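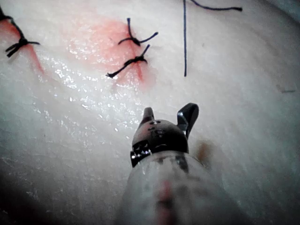

1/ Coming back to running after eleven years off: a thread

Right, a few of you asked how the Wednesday group is going, so settle in, this might be a long one. I joined the Silow Harriers beginners' track sessions at the end of the summer and I've now got Opinions about athletics tracks, spikes, hamstrings and the people who stand in lane one.

2/ Background for anyone new here. I ran at school, mostly 800m, quite badly, and gave up when I started working Saturdays. Then nothing. Then a lot of biscuits. Then my sister signed herself up for the Flevelholm 10K and dared me to do it with her, and I said yes before working out what ten kilometres was in real money.

3/ It is a long way! I'd forgotten. When you've only ever run two laps you think distance is a thing that happens to other people.

4/ So the group. We meet at 7 in the evening at the track behind the Bernavik leisure centre, which some of you will remember as the old cinder one where everybody lost the skin off their knees. It's been resurfaced. It's springy and a sort of brick colour and I love it more than is reasonable.

5/ Our coach is Pui-shan Yu. She used to do the 400m hurdles and she still walks like someone who could clear a garden fence if the bus was coming. Very calm. Never shouts. Just says "and once more, please" in this terribly polite way and off you all go again, dying.

6/ First session I turned up in the trainers I use for walking the dog. She looked at them for quite a long time and said "we'll do drills tonight".

7/ Drills, if you've never done them: high knees, heel flicks, skipping (proper playground skipping, arms and all), then a thing called A-skips that I still can't do if anyone's watching. You go up and down the back straight like a line of confused ponies. I felt a complete wally for the first ten minutes and then I didn't care any more.

8/ And my calves the next day. My CALVES. I came down the stairs backwards holding the banister.

9/ I'd assumed it would be all running round and round, but there's loads of other stuff. Medicine ball throws. Hopping over tiny hurdles. Standing on one leg with your eyes shut, which sounds like nothing until you try it on wet grass next to a man called Gareth who's windmilling his arms.

10/ (Gareth is lovely. He's training for a sprint triathlon and hates swimming, so we all hear about the swimming.)

11/ Somebody asked what a normal session looks like now, so this is last week's, near enough. Jog two laps. Drills. Four strides, which are just running fast-but-relaxed down the straight. Then the main bit: 6 x 400m with a slow 200m walk between. Then jog again, stretch, moan, go home.

12/ The 400s are where I make a fool of myself. I go off like I'm being chased. Every time. First one is gorgeous, I'm floating, I'm sixteen again. By the fourth I'm making a noise.

13/ Pui-shan's fix was to make me run at the back and not pass anybody until the last one. I was a bit huffy about it if I'm truthful! But I did as I was told and my last 400 was the quickest of the six, which had never happened before in my life.

14/ So that's my one bit of proper advice in this thread. Start slower than your pride wants. Then a bit slower than that.

15/ Kit, because I had a few messages. I bought some Khalaf road shoes in the sale, half a size up from my normal ones, and they've been great. I haven't bought spikes. You do not need spikes for a beginners' group. I want spikes. These are separate facts.

16/ I did spend money on decent socks, and I'd do that again tomorrow. Also a cheap watch with a lap button big enough to hit when you can't see straight.

17/ Things I've learnt about track manners, mostly by getting them wrong:
Look both ways before you cross, like a road.
Don't stop dead on the line when you finish, step off to the inside.
If someone behind you yells "track!" they aren't being rude, they want lane one.
Warm up in the outside lanes.

18/ I did the stopping dead one in front of the under-15s. A girl half my height went round me like water round a rock and still said sorry. I think about her a lot.

19/ The juniors are on the far side at the same time as us, by the way, and they're brilliant to watch. There's a lad doing high jump who's all elbows and then suddenly isn't. If you're feeling a bit flat about your own running, go and sit near some twelve-year-olds doing relay practice. The baton went into the long jump pit. It was nobody's fault, according to all four of them.

20/ Relays! We did one in our group as well, end of September, just for fun. I ran second leg. I had been told, several times, not to look back once I'd started moving. I looked back. I then ran into the side of Gareth.

21/ We came last by such a distance that the other teams had got their coats on. Best evening I've had in months.

22/ A few people wanted to know about cost. It's £2 a session, pay on the gate, and the first one's free. You can join the club properly later on if you want to race in the vest but there's no pushing. I held off for a while and then filled the form in on my phone in the car park, still bright red in the face.

23/ My race number for Flevelholm came through on Monday night and it's 264. I've decided it's lucky. I have no grounds for this whatsoever. There are 1,000 places and I'm told they've all gone, so there'll be plenty of people to hide behind at the start.

24/ My sister has not done any training. She says she's "naturally quite fit". She's going to beat me, isn't she.

25/ Longest run so far is 8k, along the canal and back by the allotments. Slow. I walked up the ramp by the lock and I'm not sorry. I had a podcast on and missed the whole second half of it because I was concentrating on a duck that wouldn't get off the path.

26/ On stretching: I've stopped doing the long hold-it-for-ages ones before I run, on Pui-shan's say-so, and I do leg swings and lunges and a bit of skipping about. The long ones come afterwards, on the grass, when everyone's chatting. It suits me. My hips have stopped clicking on the stairs, which my other half says is the real achievement here.

27/ On missing sessions: I missed two with a rotten cold and was convinced I'd be back to square one. Wasn't. Felt heavy for a lap and then it was fine. Please don't run with a chesty cough just to tick the box, I've tried it in the past and it was grim.

28/ On being the slowest: I was, for the first month. It mattered for one evening. Everyone's going round the same oval, so from any distance away you can't tell who's at the front anyway. And people cheer for you! Grown adults, clapping, in the drizzle.

29/ There are 17 of us on a busy night now. Two nurses, a roofer, a mum and her grown-up son who race each other on every single rep and don't speak in the recoveries. A retired bloke who turns up in a cotton rugby shirt and overtakes me on the bend.

30/ What I'd like by Christmas: to run a whole 800m at a steady pace without going daft in the first 200. I'm not bothered about the time. (I'm a little bit bothered about the time.)

31/ Pui-shan says we might do a proper timed one under the lights before the clocks have us all back indoors, with the juniors ringing the bell for the last lap. I've got butterflies just typing that. There's a real bell. It's massive.

32/ If you're near Bernavik and you've been wondering about it, come along. Bring water, bring a layer for afterwards, wear whatever trainers you've got for the first go. Gate's on the left past the bins, the right-hand one is always locked and I've seen a lot of people rattle it.

33/ Will report back after Flevelholm. If I go quiet it's because my sister won.

34/ PS to everyone asking, yes, I can sort of do the A-skips now. No, there won't be a video.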